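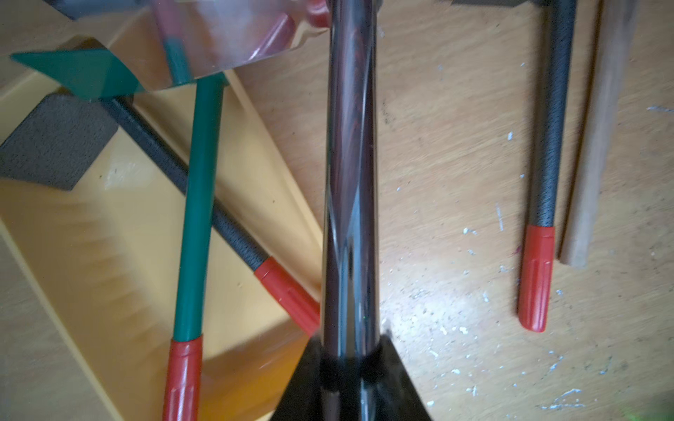

Ramesh says he would rather have the sorting bench back the way it was, with two people on it and the radio on, and he wants that written down before we get into the numbers. Written down.

September 18, 2023
Clesura, tool return bench, robot cell

Second week with the arm doing the pick and place on returned hand tools. Same job as before: mixed tools come in, get laid out on the board, and each one is taken up and put where it belongs. Until March this was all by hand, Ramesh and Neelam on mornings, Abhishek and whoever was free in the afternoon.

Settings today: gripper force left where it was on the rubber grips, one step down for bare metal. Speed unchanged. Approach height raised a little over the tray after the arm touched the rim twice before lunch. No damage to the tray either time, but it shifted and had to be pushed back by hand, and the cell stops when the guard is opened, so each of those cost us a restart. Marcelino wants a stop block screwed down behind the tray. I agree. He has a piece of angle that will do.

Clear plastic packing is still the worst of it. When a tool comes in partly wrapped, the arm goes for a highlight on the film and closes on nothing. Flotine (the picking software) logs that as a completed pick unless the finger width check is on, and it was off again this morning. Turned it on at the start of the shift. PLEASE LEAVE IT ON.

Polished shafts are better than I expected. Two slips, both when the grip was too near the end.

Log shows 39 stops for the shift. 28 of them were cleared by Neelam, the rest by me. She says it isn't the stops themselves, it's that she can't settle to anything else between them. She was meant to be doing inspection at the next table and got through very little. This is the part the plan didn't cover. On paper the arm frees up one person. In practice that person is standing by all day with half an eye on the light.
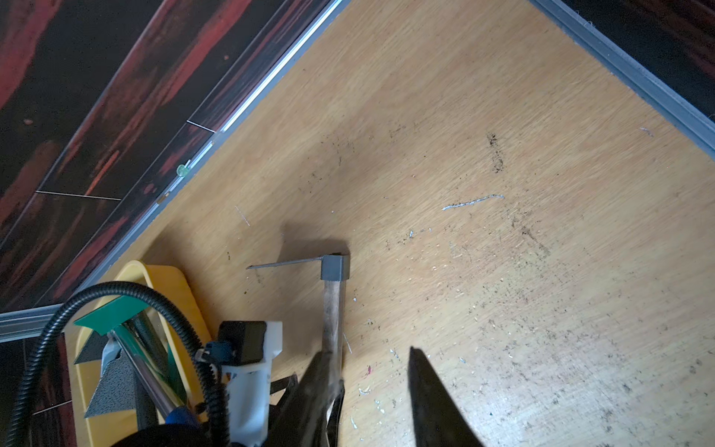

Tool held upright by the shaft, tray to the lower left.

Board needs cleaning more often than it did. When people did the sorting they wiped down as they went without thinking about it. The arm doesn't, so grit and shavings stay put. Added "brush board" to the start-of-shift list and again after the break. Shakuntala asked whose job that is now, as it was never on anybody's sheet. Put my name on it for this week -- needs a proper answer.

Talked with Abhishek about the afternoon. He likes the cell and has started teaching it new grip points by himself, on the pendant, no trouble at all. He also asked if that counts toward his grade, since setting up is a higher rate than sorting at Fukano, where he was before. Fair question. Passed it to Shakuntala.

Ramesh's other point, which I think is right: his wrists are better since he came off the bench. He said so himself, and in the same breath said he misses handling the tools, because he used to feel a loose handle as soon as he picked it up. The arm will put a loose one away with the good ones. We had three come back from Ahuja last week for that reason. So far the only fix is a hand check at inspection, and that lands on Neelam again.

Volume, for the record: around 2,000 pieces a week by hand before March. We are under that with the arm.

To do:
stop block behind tray (Marcelino)
width check on by default, ask Flotine how to lock it
unwrap everything before it goes on the board, sign at goods-in
move the stop light so it can be seen from the inspection table
rotate who stands by, two hours each, start tomorrow
Ramesh to show Abhishek and me how he tests handles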